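Course: Capstone II, Applied Automation
Deliverable 3: Equipment Plan and Budget
Status: final, unless the department finds another form

## 1. What we were asked to do

Our team was told to plan the purchase of equipment for a small teleoperation and data collection setup, spend no more than $2,346, and write down how we got there. The last part was worth more points than the first two. The project is called Drarncombe, a name picked in the first meeting and regretted by the second, when we had to start spelling it on purchase requests.

We already had access to the room, the furniture and one robotic arm. What we did not have was anything that could be used by more than one person at a time, or spares. The plan therefore covers handheld grippers, printed markers, wearable packs for the operators, power, storage, and a line called "misc." that grew every time we looked at it.

## 2. First draft, and what was wrong with it

The first budget was built by opening supplier pages and copying down the nicest thing on each. It came to nearly 4 times the limit. We were proud of it for an evening.

The advisor's comments were short. The main one was that we had priced equipment and forgotten to price using it. No shipping, no batteries, no replacement finger pads, nothing for the hours a device spends waiting for a part. She also asked what the second arm was for. We had written "redundancy." We took it out.

For the second draft we made a rule: a line stays in only if somebody on the team can name the task it is used in. This removed a motion platform, two tablets and a label printer that one of us still brings up.

## 3. Quotes

We asked for quotes from two suppliers and one reseller.

**Pluvex** replied the same afternoon with a bundle price. The bundle was good value if you wanted everything in it. We wanted about half. They would not split the gripper kit from the carrying case, and the case cost more than the pads, the screws and the marker sheets put together.

**Rurkivport** sold parts singly and took longer to answer. Their lead time was 26 days, counted from when the purchase order cleared, and ours does not clear quickly. Their spare pads were $59 a set, which made us look much harder at how we were treating the ones we had.

**Mercado** was the reseller. Prices were lowest, and the return policy fit on one line, the line being "no."

We went with Rurkivport for the grippers and spares and Mercado for cables, power strips and anything else we were willing to own forever. Pluvex sent a follow-up email with a larger case.

## 4. Planning around the room

A budget on a spreadsheet assumes that equipment takes up no space. Ours has to share a room with tables, desks, a whiteboard and a truly generous supply of office chairs. Before ordering, we went through a working session with the purchase list in hand and asked, for each item, where it would live and what it would be plugged into.

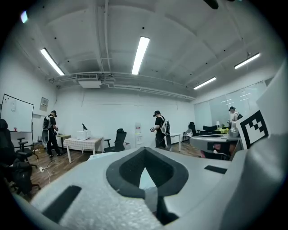
Power turned out to be the question we had under-budgeted most. In the first draft, electricity was free and came from everywhere. In the final draft there are extra power strips, cable covers for the floor, and a charging shelf so that the packs don't end up on whichever table is closest. None of this is exciting, and all of it together costs less than the case.

We also moved money from "nice to have" into markers. The fiducial squares are cheap to print, but a badly mounted one wastes a whole session, so we added stiff backing and a second full set.

## 5. Final allocation

| Category | Priority | Change from draft 2 |
|---|---|---|
| Handheld grippers | High | One fewer |
| Spare pads and fingers | High | Doubled |
| Wearable packs, batteries | High | None |
| Markers and backing | Medium | Increased |
| Power and cable covers | Medium | New |
| Storage | Low | Shelf only |
| Misc. | Unclear | Capped, finally |

The total lands under the limit with a small reserve -- small enough that we ask the reader not to drop anything.

## 6. Open items

- The purchase order is waiting on a signature. The lead time has not started.
- Battery disposal has no line. We were told it belongs to facilities, and facilities was told it belongs to us.
- If the reserve survives until May, it goes to pads. The label printer has been proposed again and is listed here at the request of one team member.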